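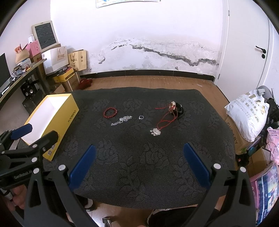
Last updated: April

Most people who inherit jewelry put it in a drawer and leave it there. I think they should wear it, and I think the advice to lock it away does more harm than good.

My aunt left me a few pieces when she died. None of them was worth much. A jeweler in Brerkley valued the lot at $325 and told me to keep it all in a safe, which would have cost me $300 to buy. He was polite about it. I did the arithmetic on the bus home and decided to wear the things instead.

The usual argument against this is loss. Rings come off in the sink and clasps give out. That happens, and I have lost an earring myself. But a thing in a drawer gets lost too, only more slowly. The children don't know whose it was, and when the house is cleared it goes into a bag with the old batteries.
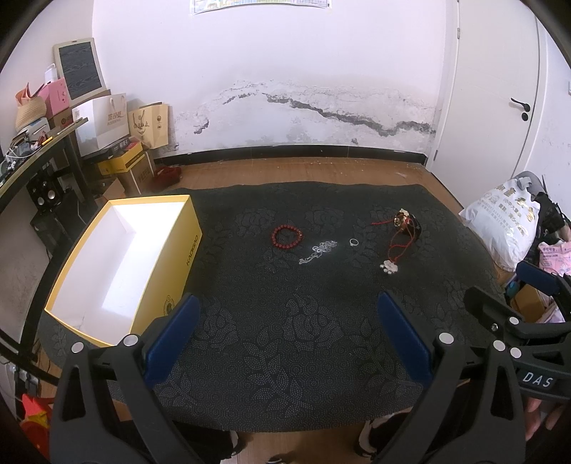 Virgilio Tiongson, who repaired watches and chains on my street for years, used to say he could tell a stored chain from a worn one by the knots. He charged $4 to untangle one and complained the whole time. His view was that most chains came to him after sitting in a box, and that the owners were usually surprised to find they still liked them.

I would make an exception for pieces that are truly fragile, or worth enough that losing them would hurt the household. Insure those and bring them out for weddings. Everything else was made to be on somebody — at the grocery store, at work, at the dentist.

People also worry about matching. My aunt wore her good brooch on a raincoat, and it looked fine. If a family piece seems too formal, wear it with plain clothes for a week and the feeling goes away.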